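Ticket: Calendar invitations arriving an hour out
Product: Skuvura Bookings, hosted plan
Opened: 2024-01-16
Status: Resolved
Priority: Normal

Customer's first message

Hello there, and a happy new year to you all, if it isn't too late for that. I run the bookings for Lovlow, a small cookery school with evening and weekend classes, and we've used Skuvura for our diary since we opened. I'm very fond of it, so please don't take any of this as grumbling!

The trouble is with the calendar invitations that go out when somebody books a class. The confirmation email gives the right time, but the little calendar file attached to it puts the class an hour later. We had two people turn up for the bread evening when the dough was already shaped, and they were very good about it, but I did feel dreadful. I've checked our settings page and the time zone there says London, as it always has.

I ought to say that not every class does it. The January and February ones look fine to me. It's the spring dates that are wrong on my own calendar, and the bread evening was a one-off that I'd copied over from last May, so perhaps that's a clue or perhaps it's a red herring. I'm attaching two of the calendar files, one good and one bad.

Support reply 1

Thank you so much for such a thorough message, and a happy new year to you too. You've given us a very good clue there. When a class is copied, Skuvura carries across everything from the old one, and that includes a hidden note of whether the clocks were on summer time when it was first made. It should be worked out afresh for the new date. From your two files I can see that the bad one is still holding on to last year's note.

Could you try something for me when you have a quiet moment? Open one of the wrong classes, change the start time to anything else, save it, then change it back and save it again. Then book yourself a place and see what the attachment says. Please don't do this to all of them just yet – I'd like to be sure it works before you spend your afternoon on it.

Could you also let me know which calendar program you open the invitations in, and whether the class pages on your own website show the right time?

Customer's second message

I've tried that with the pasta class and the attachment is now right, so hooray for that. I use Noh on the office computer and whatever came with the telephone on my telephone, and they agree with each other, even when they're both wrong.

The website shows the right times throughout. I've been through every page this morning with a cup of tea, and while I was at it I tidied the wording on a couple of the listings, so if you see the pages have been changed today that was only me. The knife skills page has had a new paragraph as well. The times themselves I haven't touched, apart from the pasta one you asked me to do.

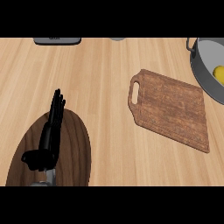 My worry now is the number of them. We have 70 classes in the diary between now and the summer, and I should think most were copied, as it's so much quicker than typing the whole lot out again. Is there any way you could do them all from your end? And what happens to the people who have already booked? Their invitations have gone out with the wrong time in, and I don't want to send everybody a second one if theirs was right to begin with.

Support reply 2

That's a great help, thank you. As Noh and your telephone agree, we can leave the calendar programs out of it and be quite certain the fault is in the file we send.

Yes, we can do them all from here, so please put the kettle back on and leave the rest to us. I've asked our engineers to run a repair on your diary this evening. It goes through every future class, works out the clocks again from the date and saves it. It won't alter the time shown on your website, the price, the number of places or any of your wording.

As for people who have already booked, the repair makes a list of the classes it had to change, and we can send a corrected invitation to those bookings alone. The corrected one replaces the old entry in most calendars. A few older programs will show both, so I'd suggest a line at the top saying which to keep. You can write that yourself under Messages, then Updates, or I'm happy to draft it for you.

Internal note

Repair run on the Lovlow diary. 11 classes changed, all of them copied. The remainder were already correct, including some copied ones whose originals were also made in winter. Checked 8 by hand against the website and all matched. No change to bookings or payments. Log passed to the Irnex mail team, who handle the outgoing attachments, so they can hold resends until the customer has approved the wording.

Support reply 3

Good news this morning – the repair has finished and far fewer classes were affected than you feared. Eleven needed putting right, and I've added the list to your account under Reports. The draft message is waiting for you under Updates. Do change it however you like, then press Approve and the corrected invitations will go out within the hour.

Until the permanent fix is released, any class you copy across a clock change could do the same thing again. Changing the start time and back, as you did with the pasta class, will sort it out.

Customer's third message

Approved and sent! I added a small apology of my own and took out "amended", as it sounded a bit like a solicitor. I've had several replies already, all very kind, and one lady asking whether she could bring her sister.

Both my calendars show the spring classes at the proper time. I've stuck a note on the office wall about changing the time and back again. Thank you ever so much for your patience with me.

Closing note

Customer confirms fixed. Linked to the main fault report for copied events, which stays open. Notify this customer when the fix is released.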